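Urnby 두 손가락 그리퍼 키트

제품 소개 | 사양 | 구성품 | 자주 묻는 내용

집안일을 기계에 맡길 수 있느냐는 질문을 정말 자주 받습니다. 저희 답은 몇 년째 비슷합니다. 어떤 일은 벌써 되고, 어떤 일은 아직 멀었습니다. 그런데 그 경계선이 해마다 조금씩 움직이고 있어서, 이 일을 하는 사람 입장에서는 요즘이 제일 재미있습니다!

Urnby는 탁상형 로봇팔 끝에 다는 두 손가락 그리퍼와 손목 카메라를 묶은 키트입니다. 공장 라인용으로 나온 제품은 아니고, 주방 조리대나 작업대처럼 물건이 제멋대로 놓이는 곳에서 써 보려고 만들었습니다. 컵을 옮기고, 행주를 집고, 다 쓴 용기를 분리수거함에 넣는 정도의 일입니다. 사람은 통화하면서도 하는 일인데 로봇한테는 하나하나가 숙제예요.

주요 사양
무게: 385g (케이블 제외)
손가락: 2개, 교체형, 무광 검정
제어 주기: 200Hz
손목 카메라: 초당 30프레임
연결: USB-C, 전원 별도
소프트웨어: Kalleo 제어 라이브러리 포함

지금 잘 되는 것
모양이 일정하고 단단한 물건은 꽤 믿을 만합니다. 머그컵, 통조림, 나사통, 공구 손잡이 같은 것들이요. 위치가 조금 틀어져 있어도 손목 카메라로 보면서 접근 각도를 고쳐 잡습니다. 작업장에서 부품을 트레이에 나눠 담는 일도 괜찮습니다. 속도는 사람보다 느리지만, 퇴근할 때 걸어 두고 가는 분들에게는 그게 큰 문제가 아니더라고요.

반쯤 되는 것
수건 개기, 서랍 열기, 싱크대 옆 물건 치우기. 조건이 맞으면 깔끔하게 해내는데, 조명이 바뀌거나 물건이 겹치면 갑자기 헤맵니다. 서랍은 손잡이 모양을 많이 탑니다. 얇은 금속 손잡이라면 Correia 고무 팁을 끼우고 해 보세요. 저희 시연장에서도 이 팁을 늘 꽂아 둡니다.

아직 어려운 것
투명한 물건, 그중에서도 찌그러진 페트병입니다. 새 병은 원통이라고 생각하고 잡으면 되지만, 한 번 눌린 병은 똑같은 모양이 하나도 없습니다. 얇은 벽에 빛이 여기저기 반사되고 바닥 색까지 비쳐서 어디까지가 병이고 어디부터가 상판인지 카메라가 헷갈려 합니다. 대리석 무늬 조리대라면 더 그렇고요. 옆에 다른 병이 맞닿아 있으면 둘을 한 덩어리로 보기도 합니다.

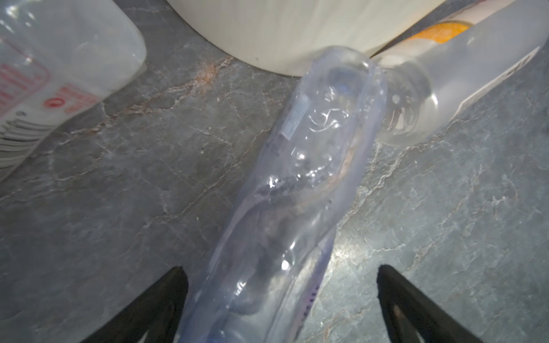
그래도 이 과제를 저희 팀이 제일 좋아합니다. 설계를 맡은 라사 스탄케비치우스(Rasa Stankevičius)는 손가락 끝을 뾰족하게 깎는 데 8월 한 달을 꼬박 썼습니다. 납작해진 물건 옆으로 손가락이 파고들 틈이 필요했거든요. 끝이 뭉툭했던 이전 버전은 납작한 병을 자꾸 밀어냈고, 지금 버전은 양쪽에서 내려가 감싸듯 잡는 쪽에 훨씬 가깝습니다. 힘 조절은 더 다듬어야 합니다. 세게 쥐면 병이 또 접히고, 살살 쥐면 들다가 미끄러집니다.

구성품
그리퍼 본체, 기본 손가락 한 쌍, 손목 카메라와 브래킷, 케이블, 육각 렌치, 인쇄 설명서(한국어/영어). Correia 고무 팁과 Itley 어댑터 플레이트는 별매입니다. 쓰시는 로봇팔의 플랜지 규격을 모르시면 팔 모델명만 적어 보내 주세요. 저희가 찾아 드립니다.

사용 전에
젖은 손으로 케이블을 만지지 마세요. 생활 방수 제품이 아니라서 설거지는 못 시킵니다(저희도 무척 시키고 싶습니다). 날카로운 칼이나 뜨거운 냄비를 집는 용도로도 쓰지 마세요. 손가락은 소모품이니 끝이 닳으면 한 쌍을 같이 교체하시면 됩니다.

제어 라이브러리의 병 집기 예제는 2020년 4월에 새로 올렸습니다. 찌그러진 병으로 해 보신 분은 성공한 기록이든 실패한 기록이든 문의 게시판에 올려 주세요. 실패한 쪽이 특히 반갑습니다!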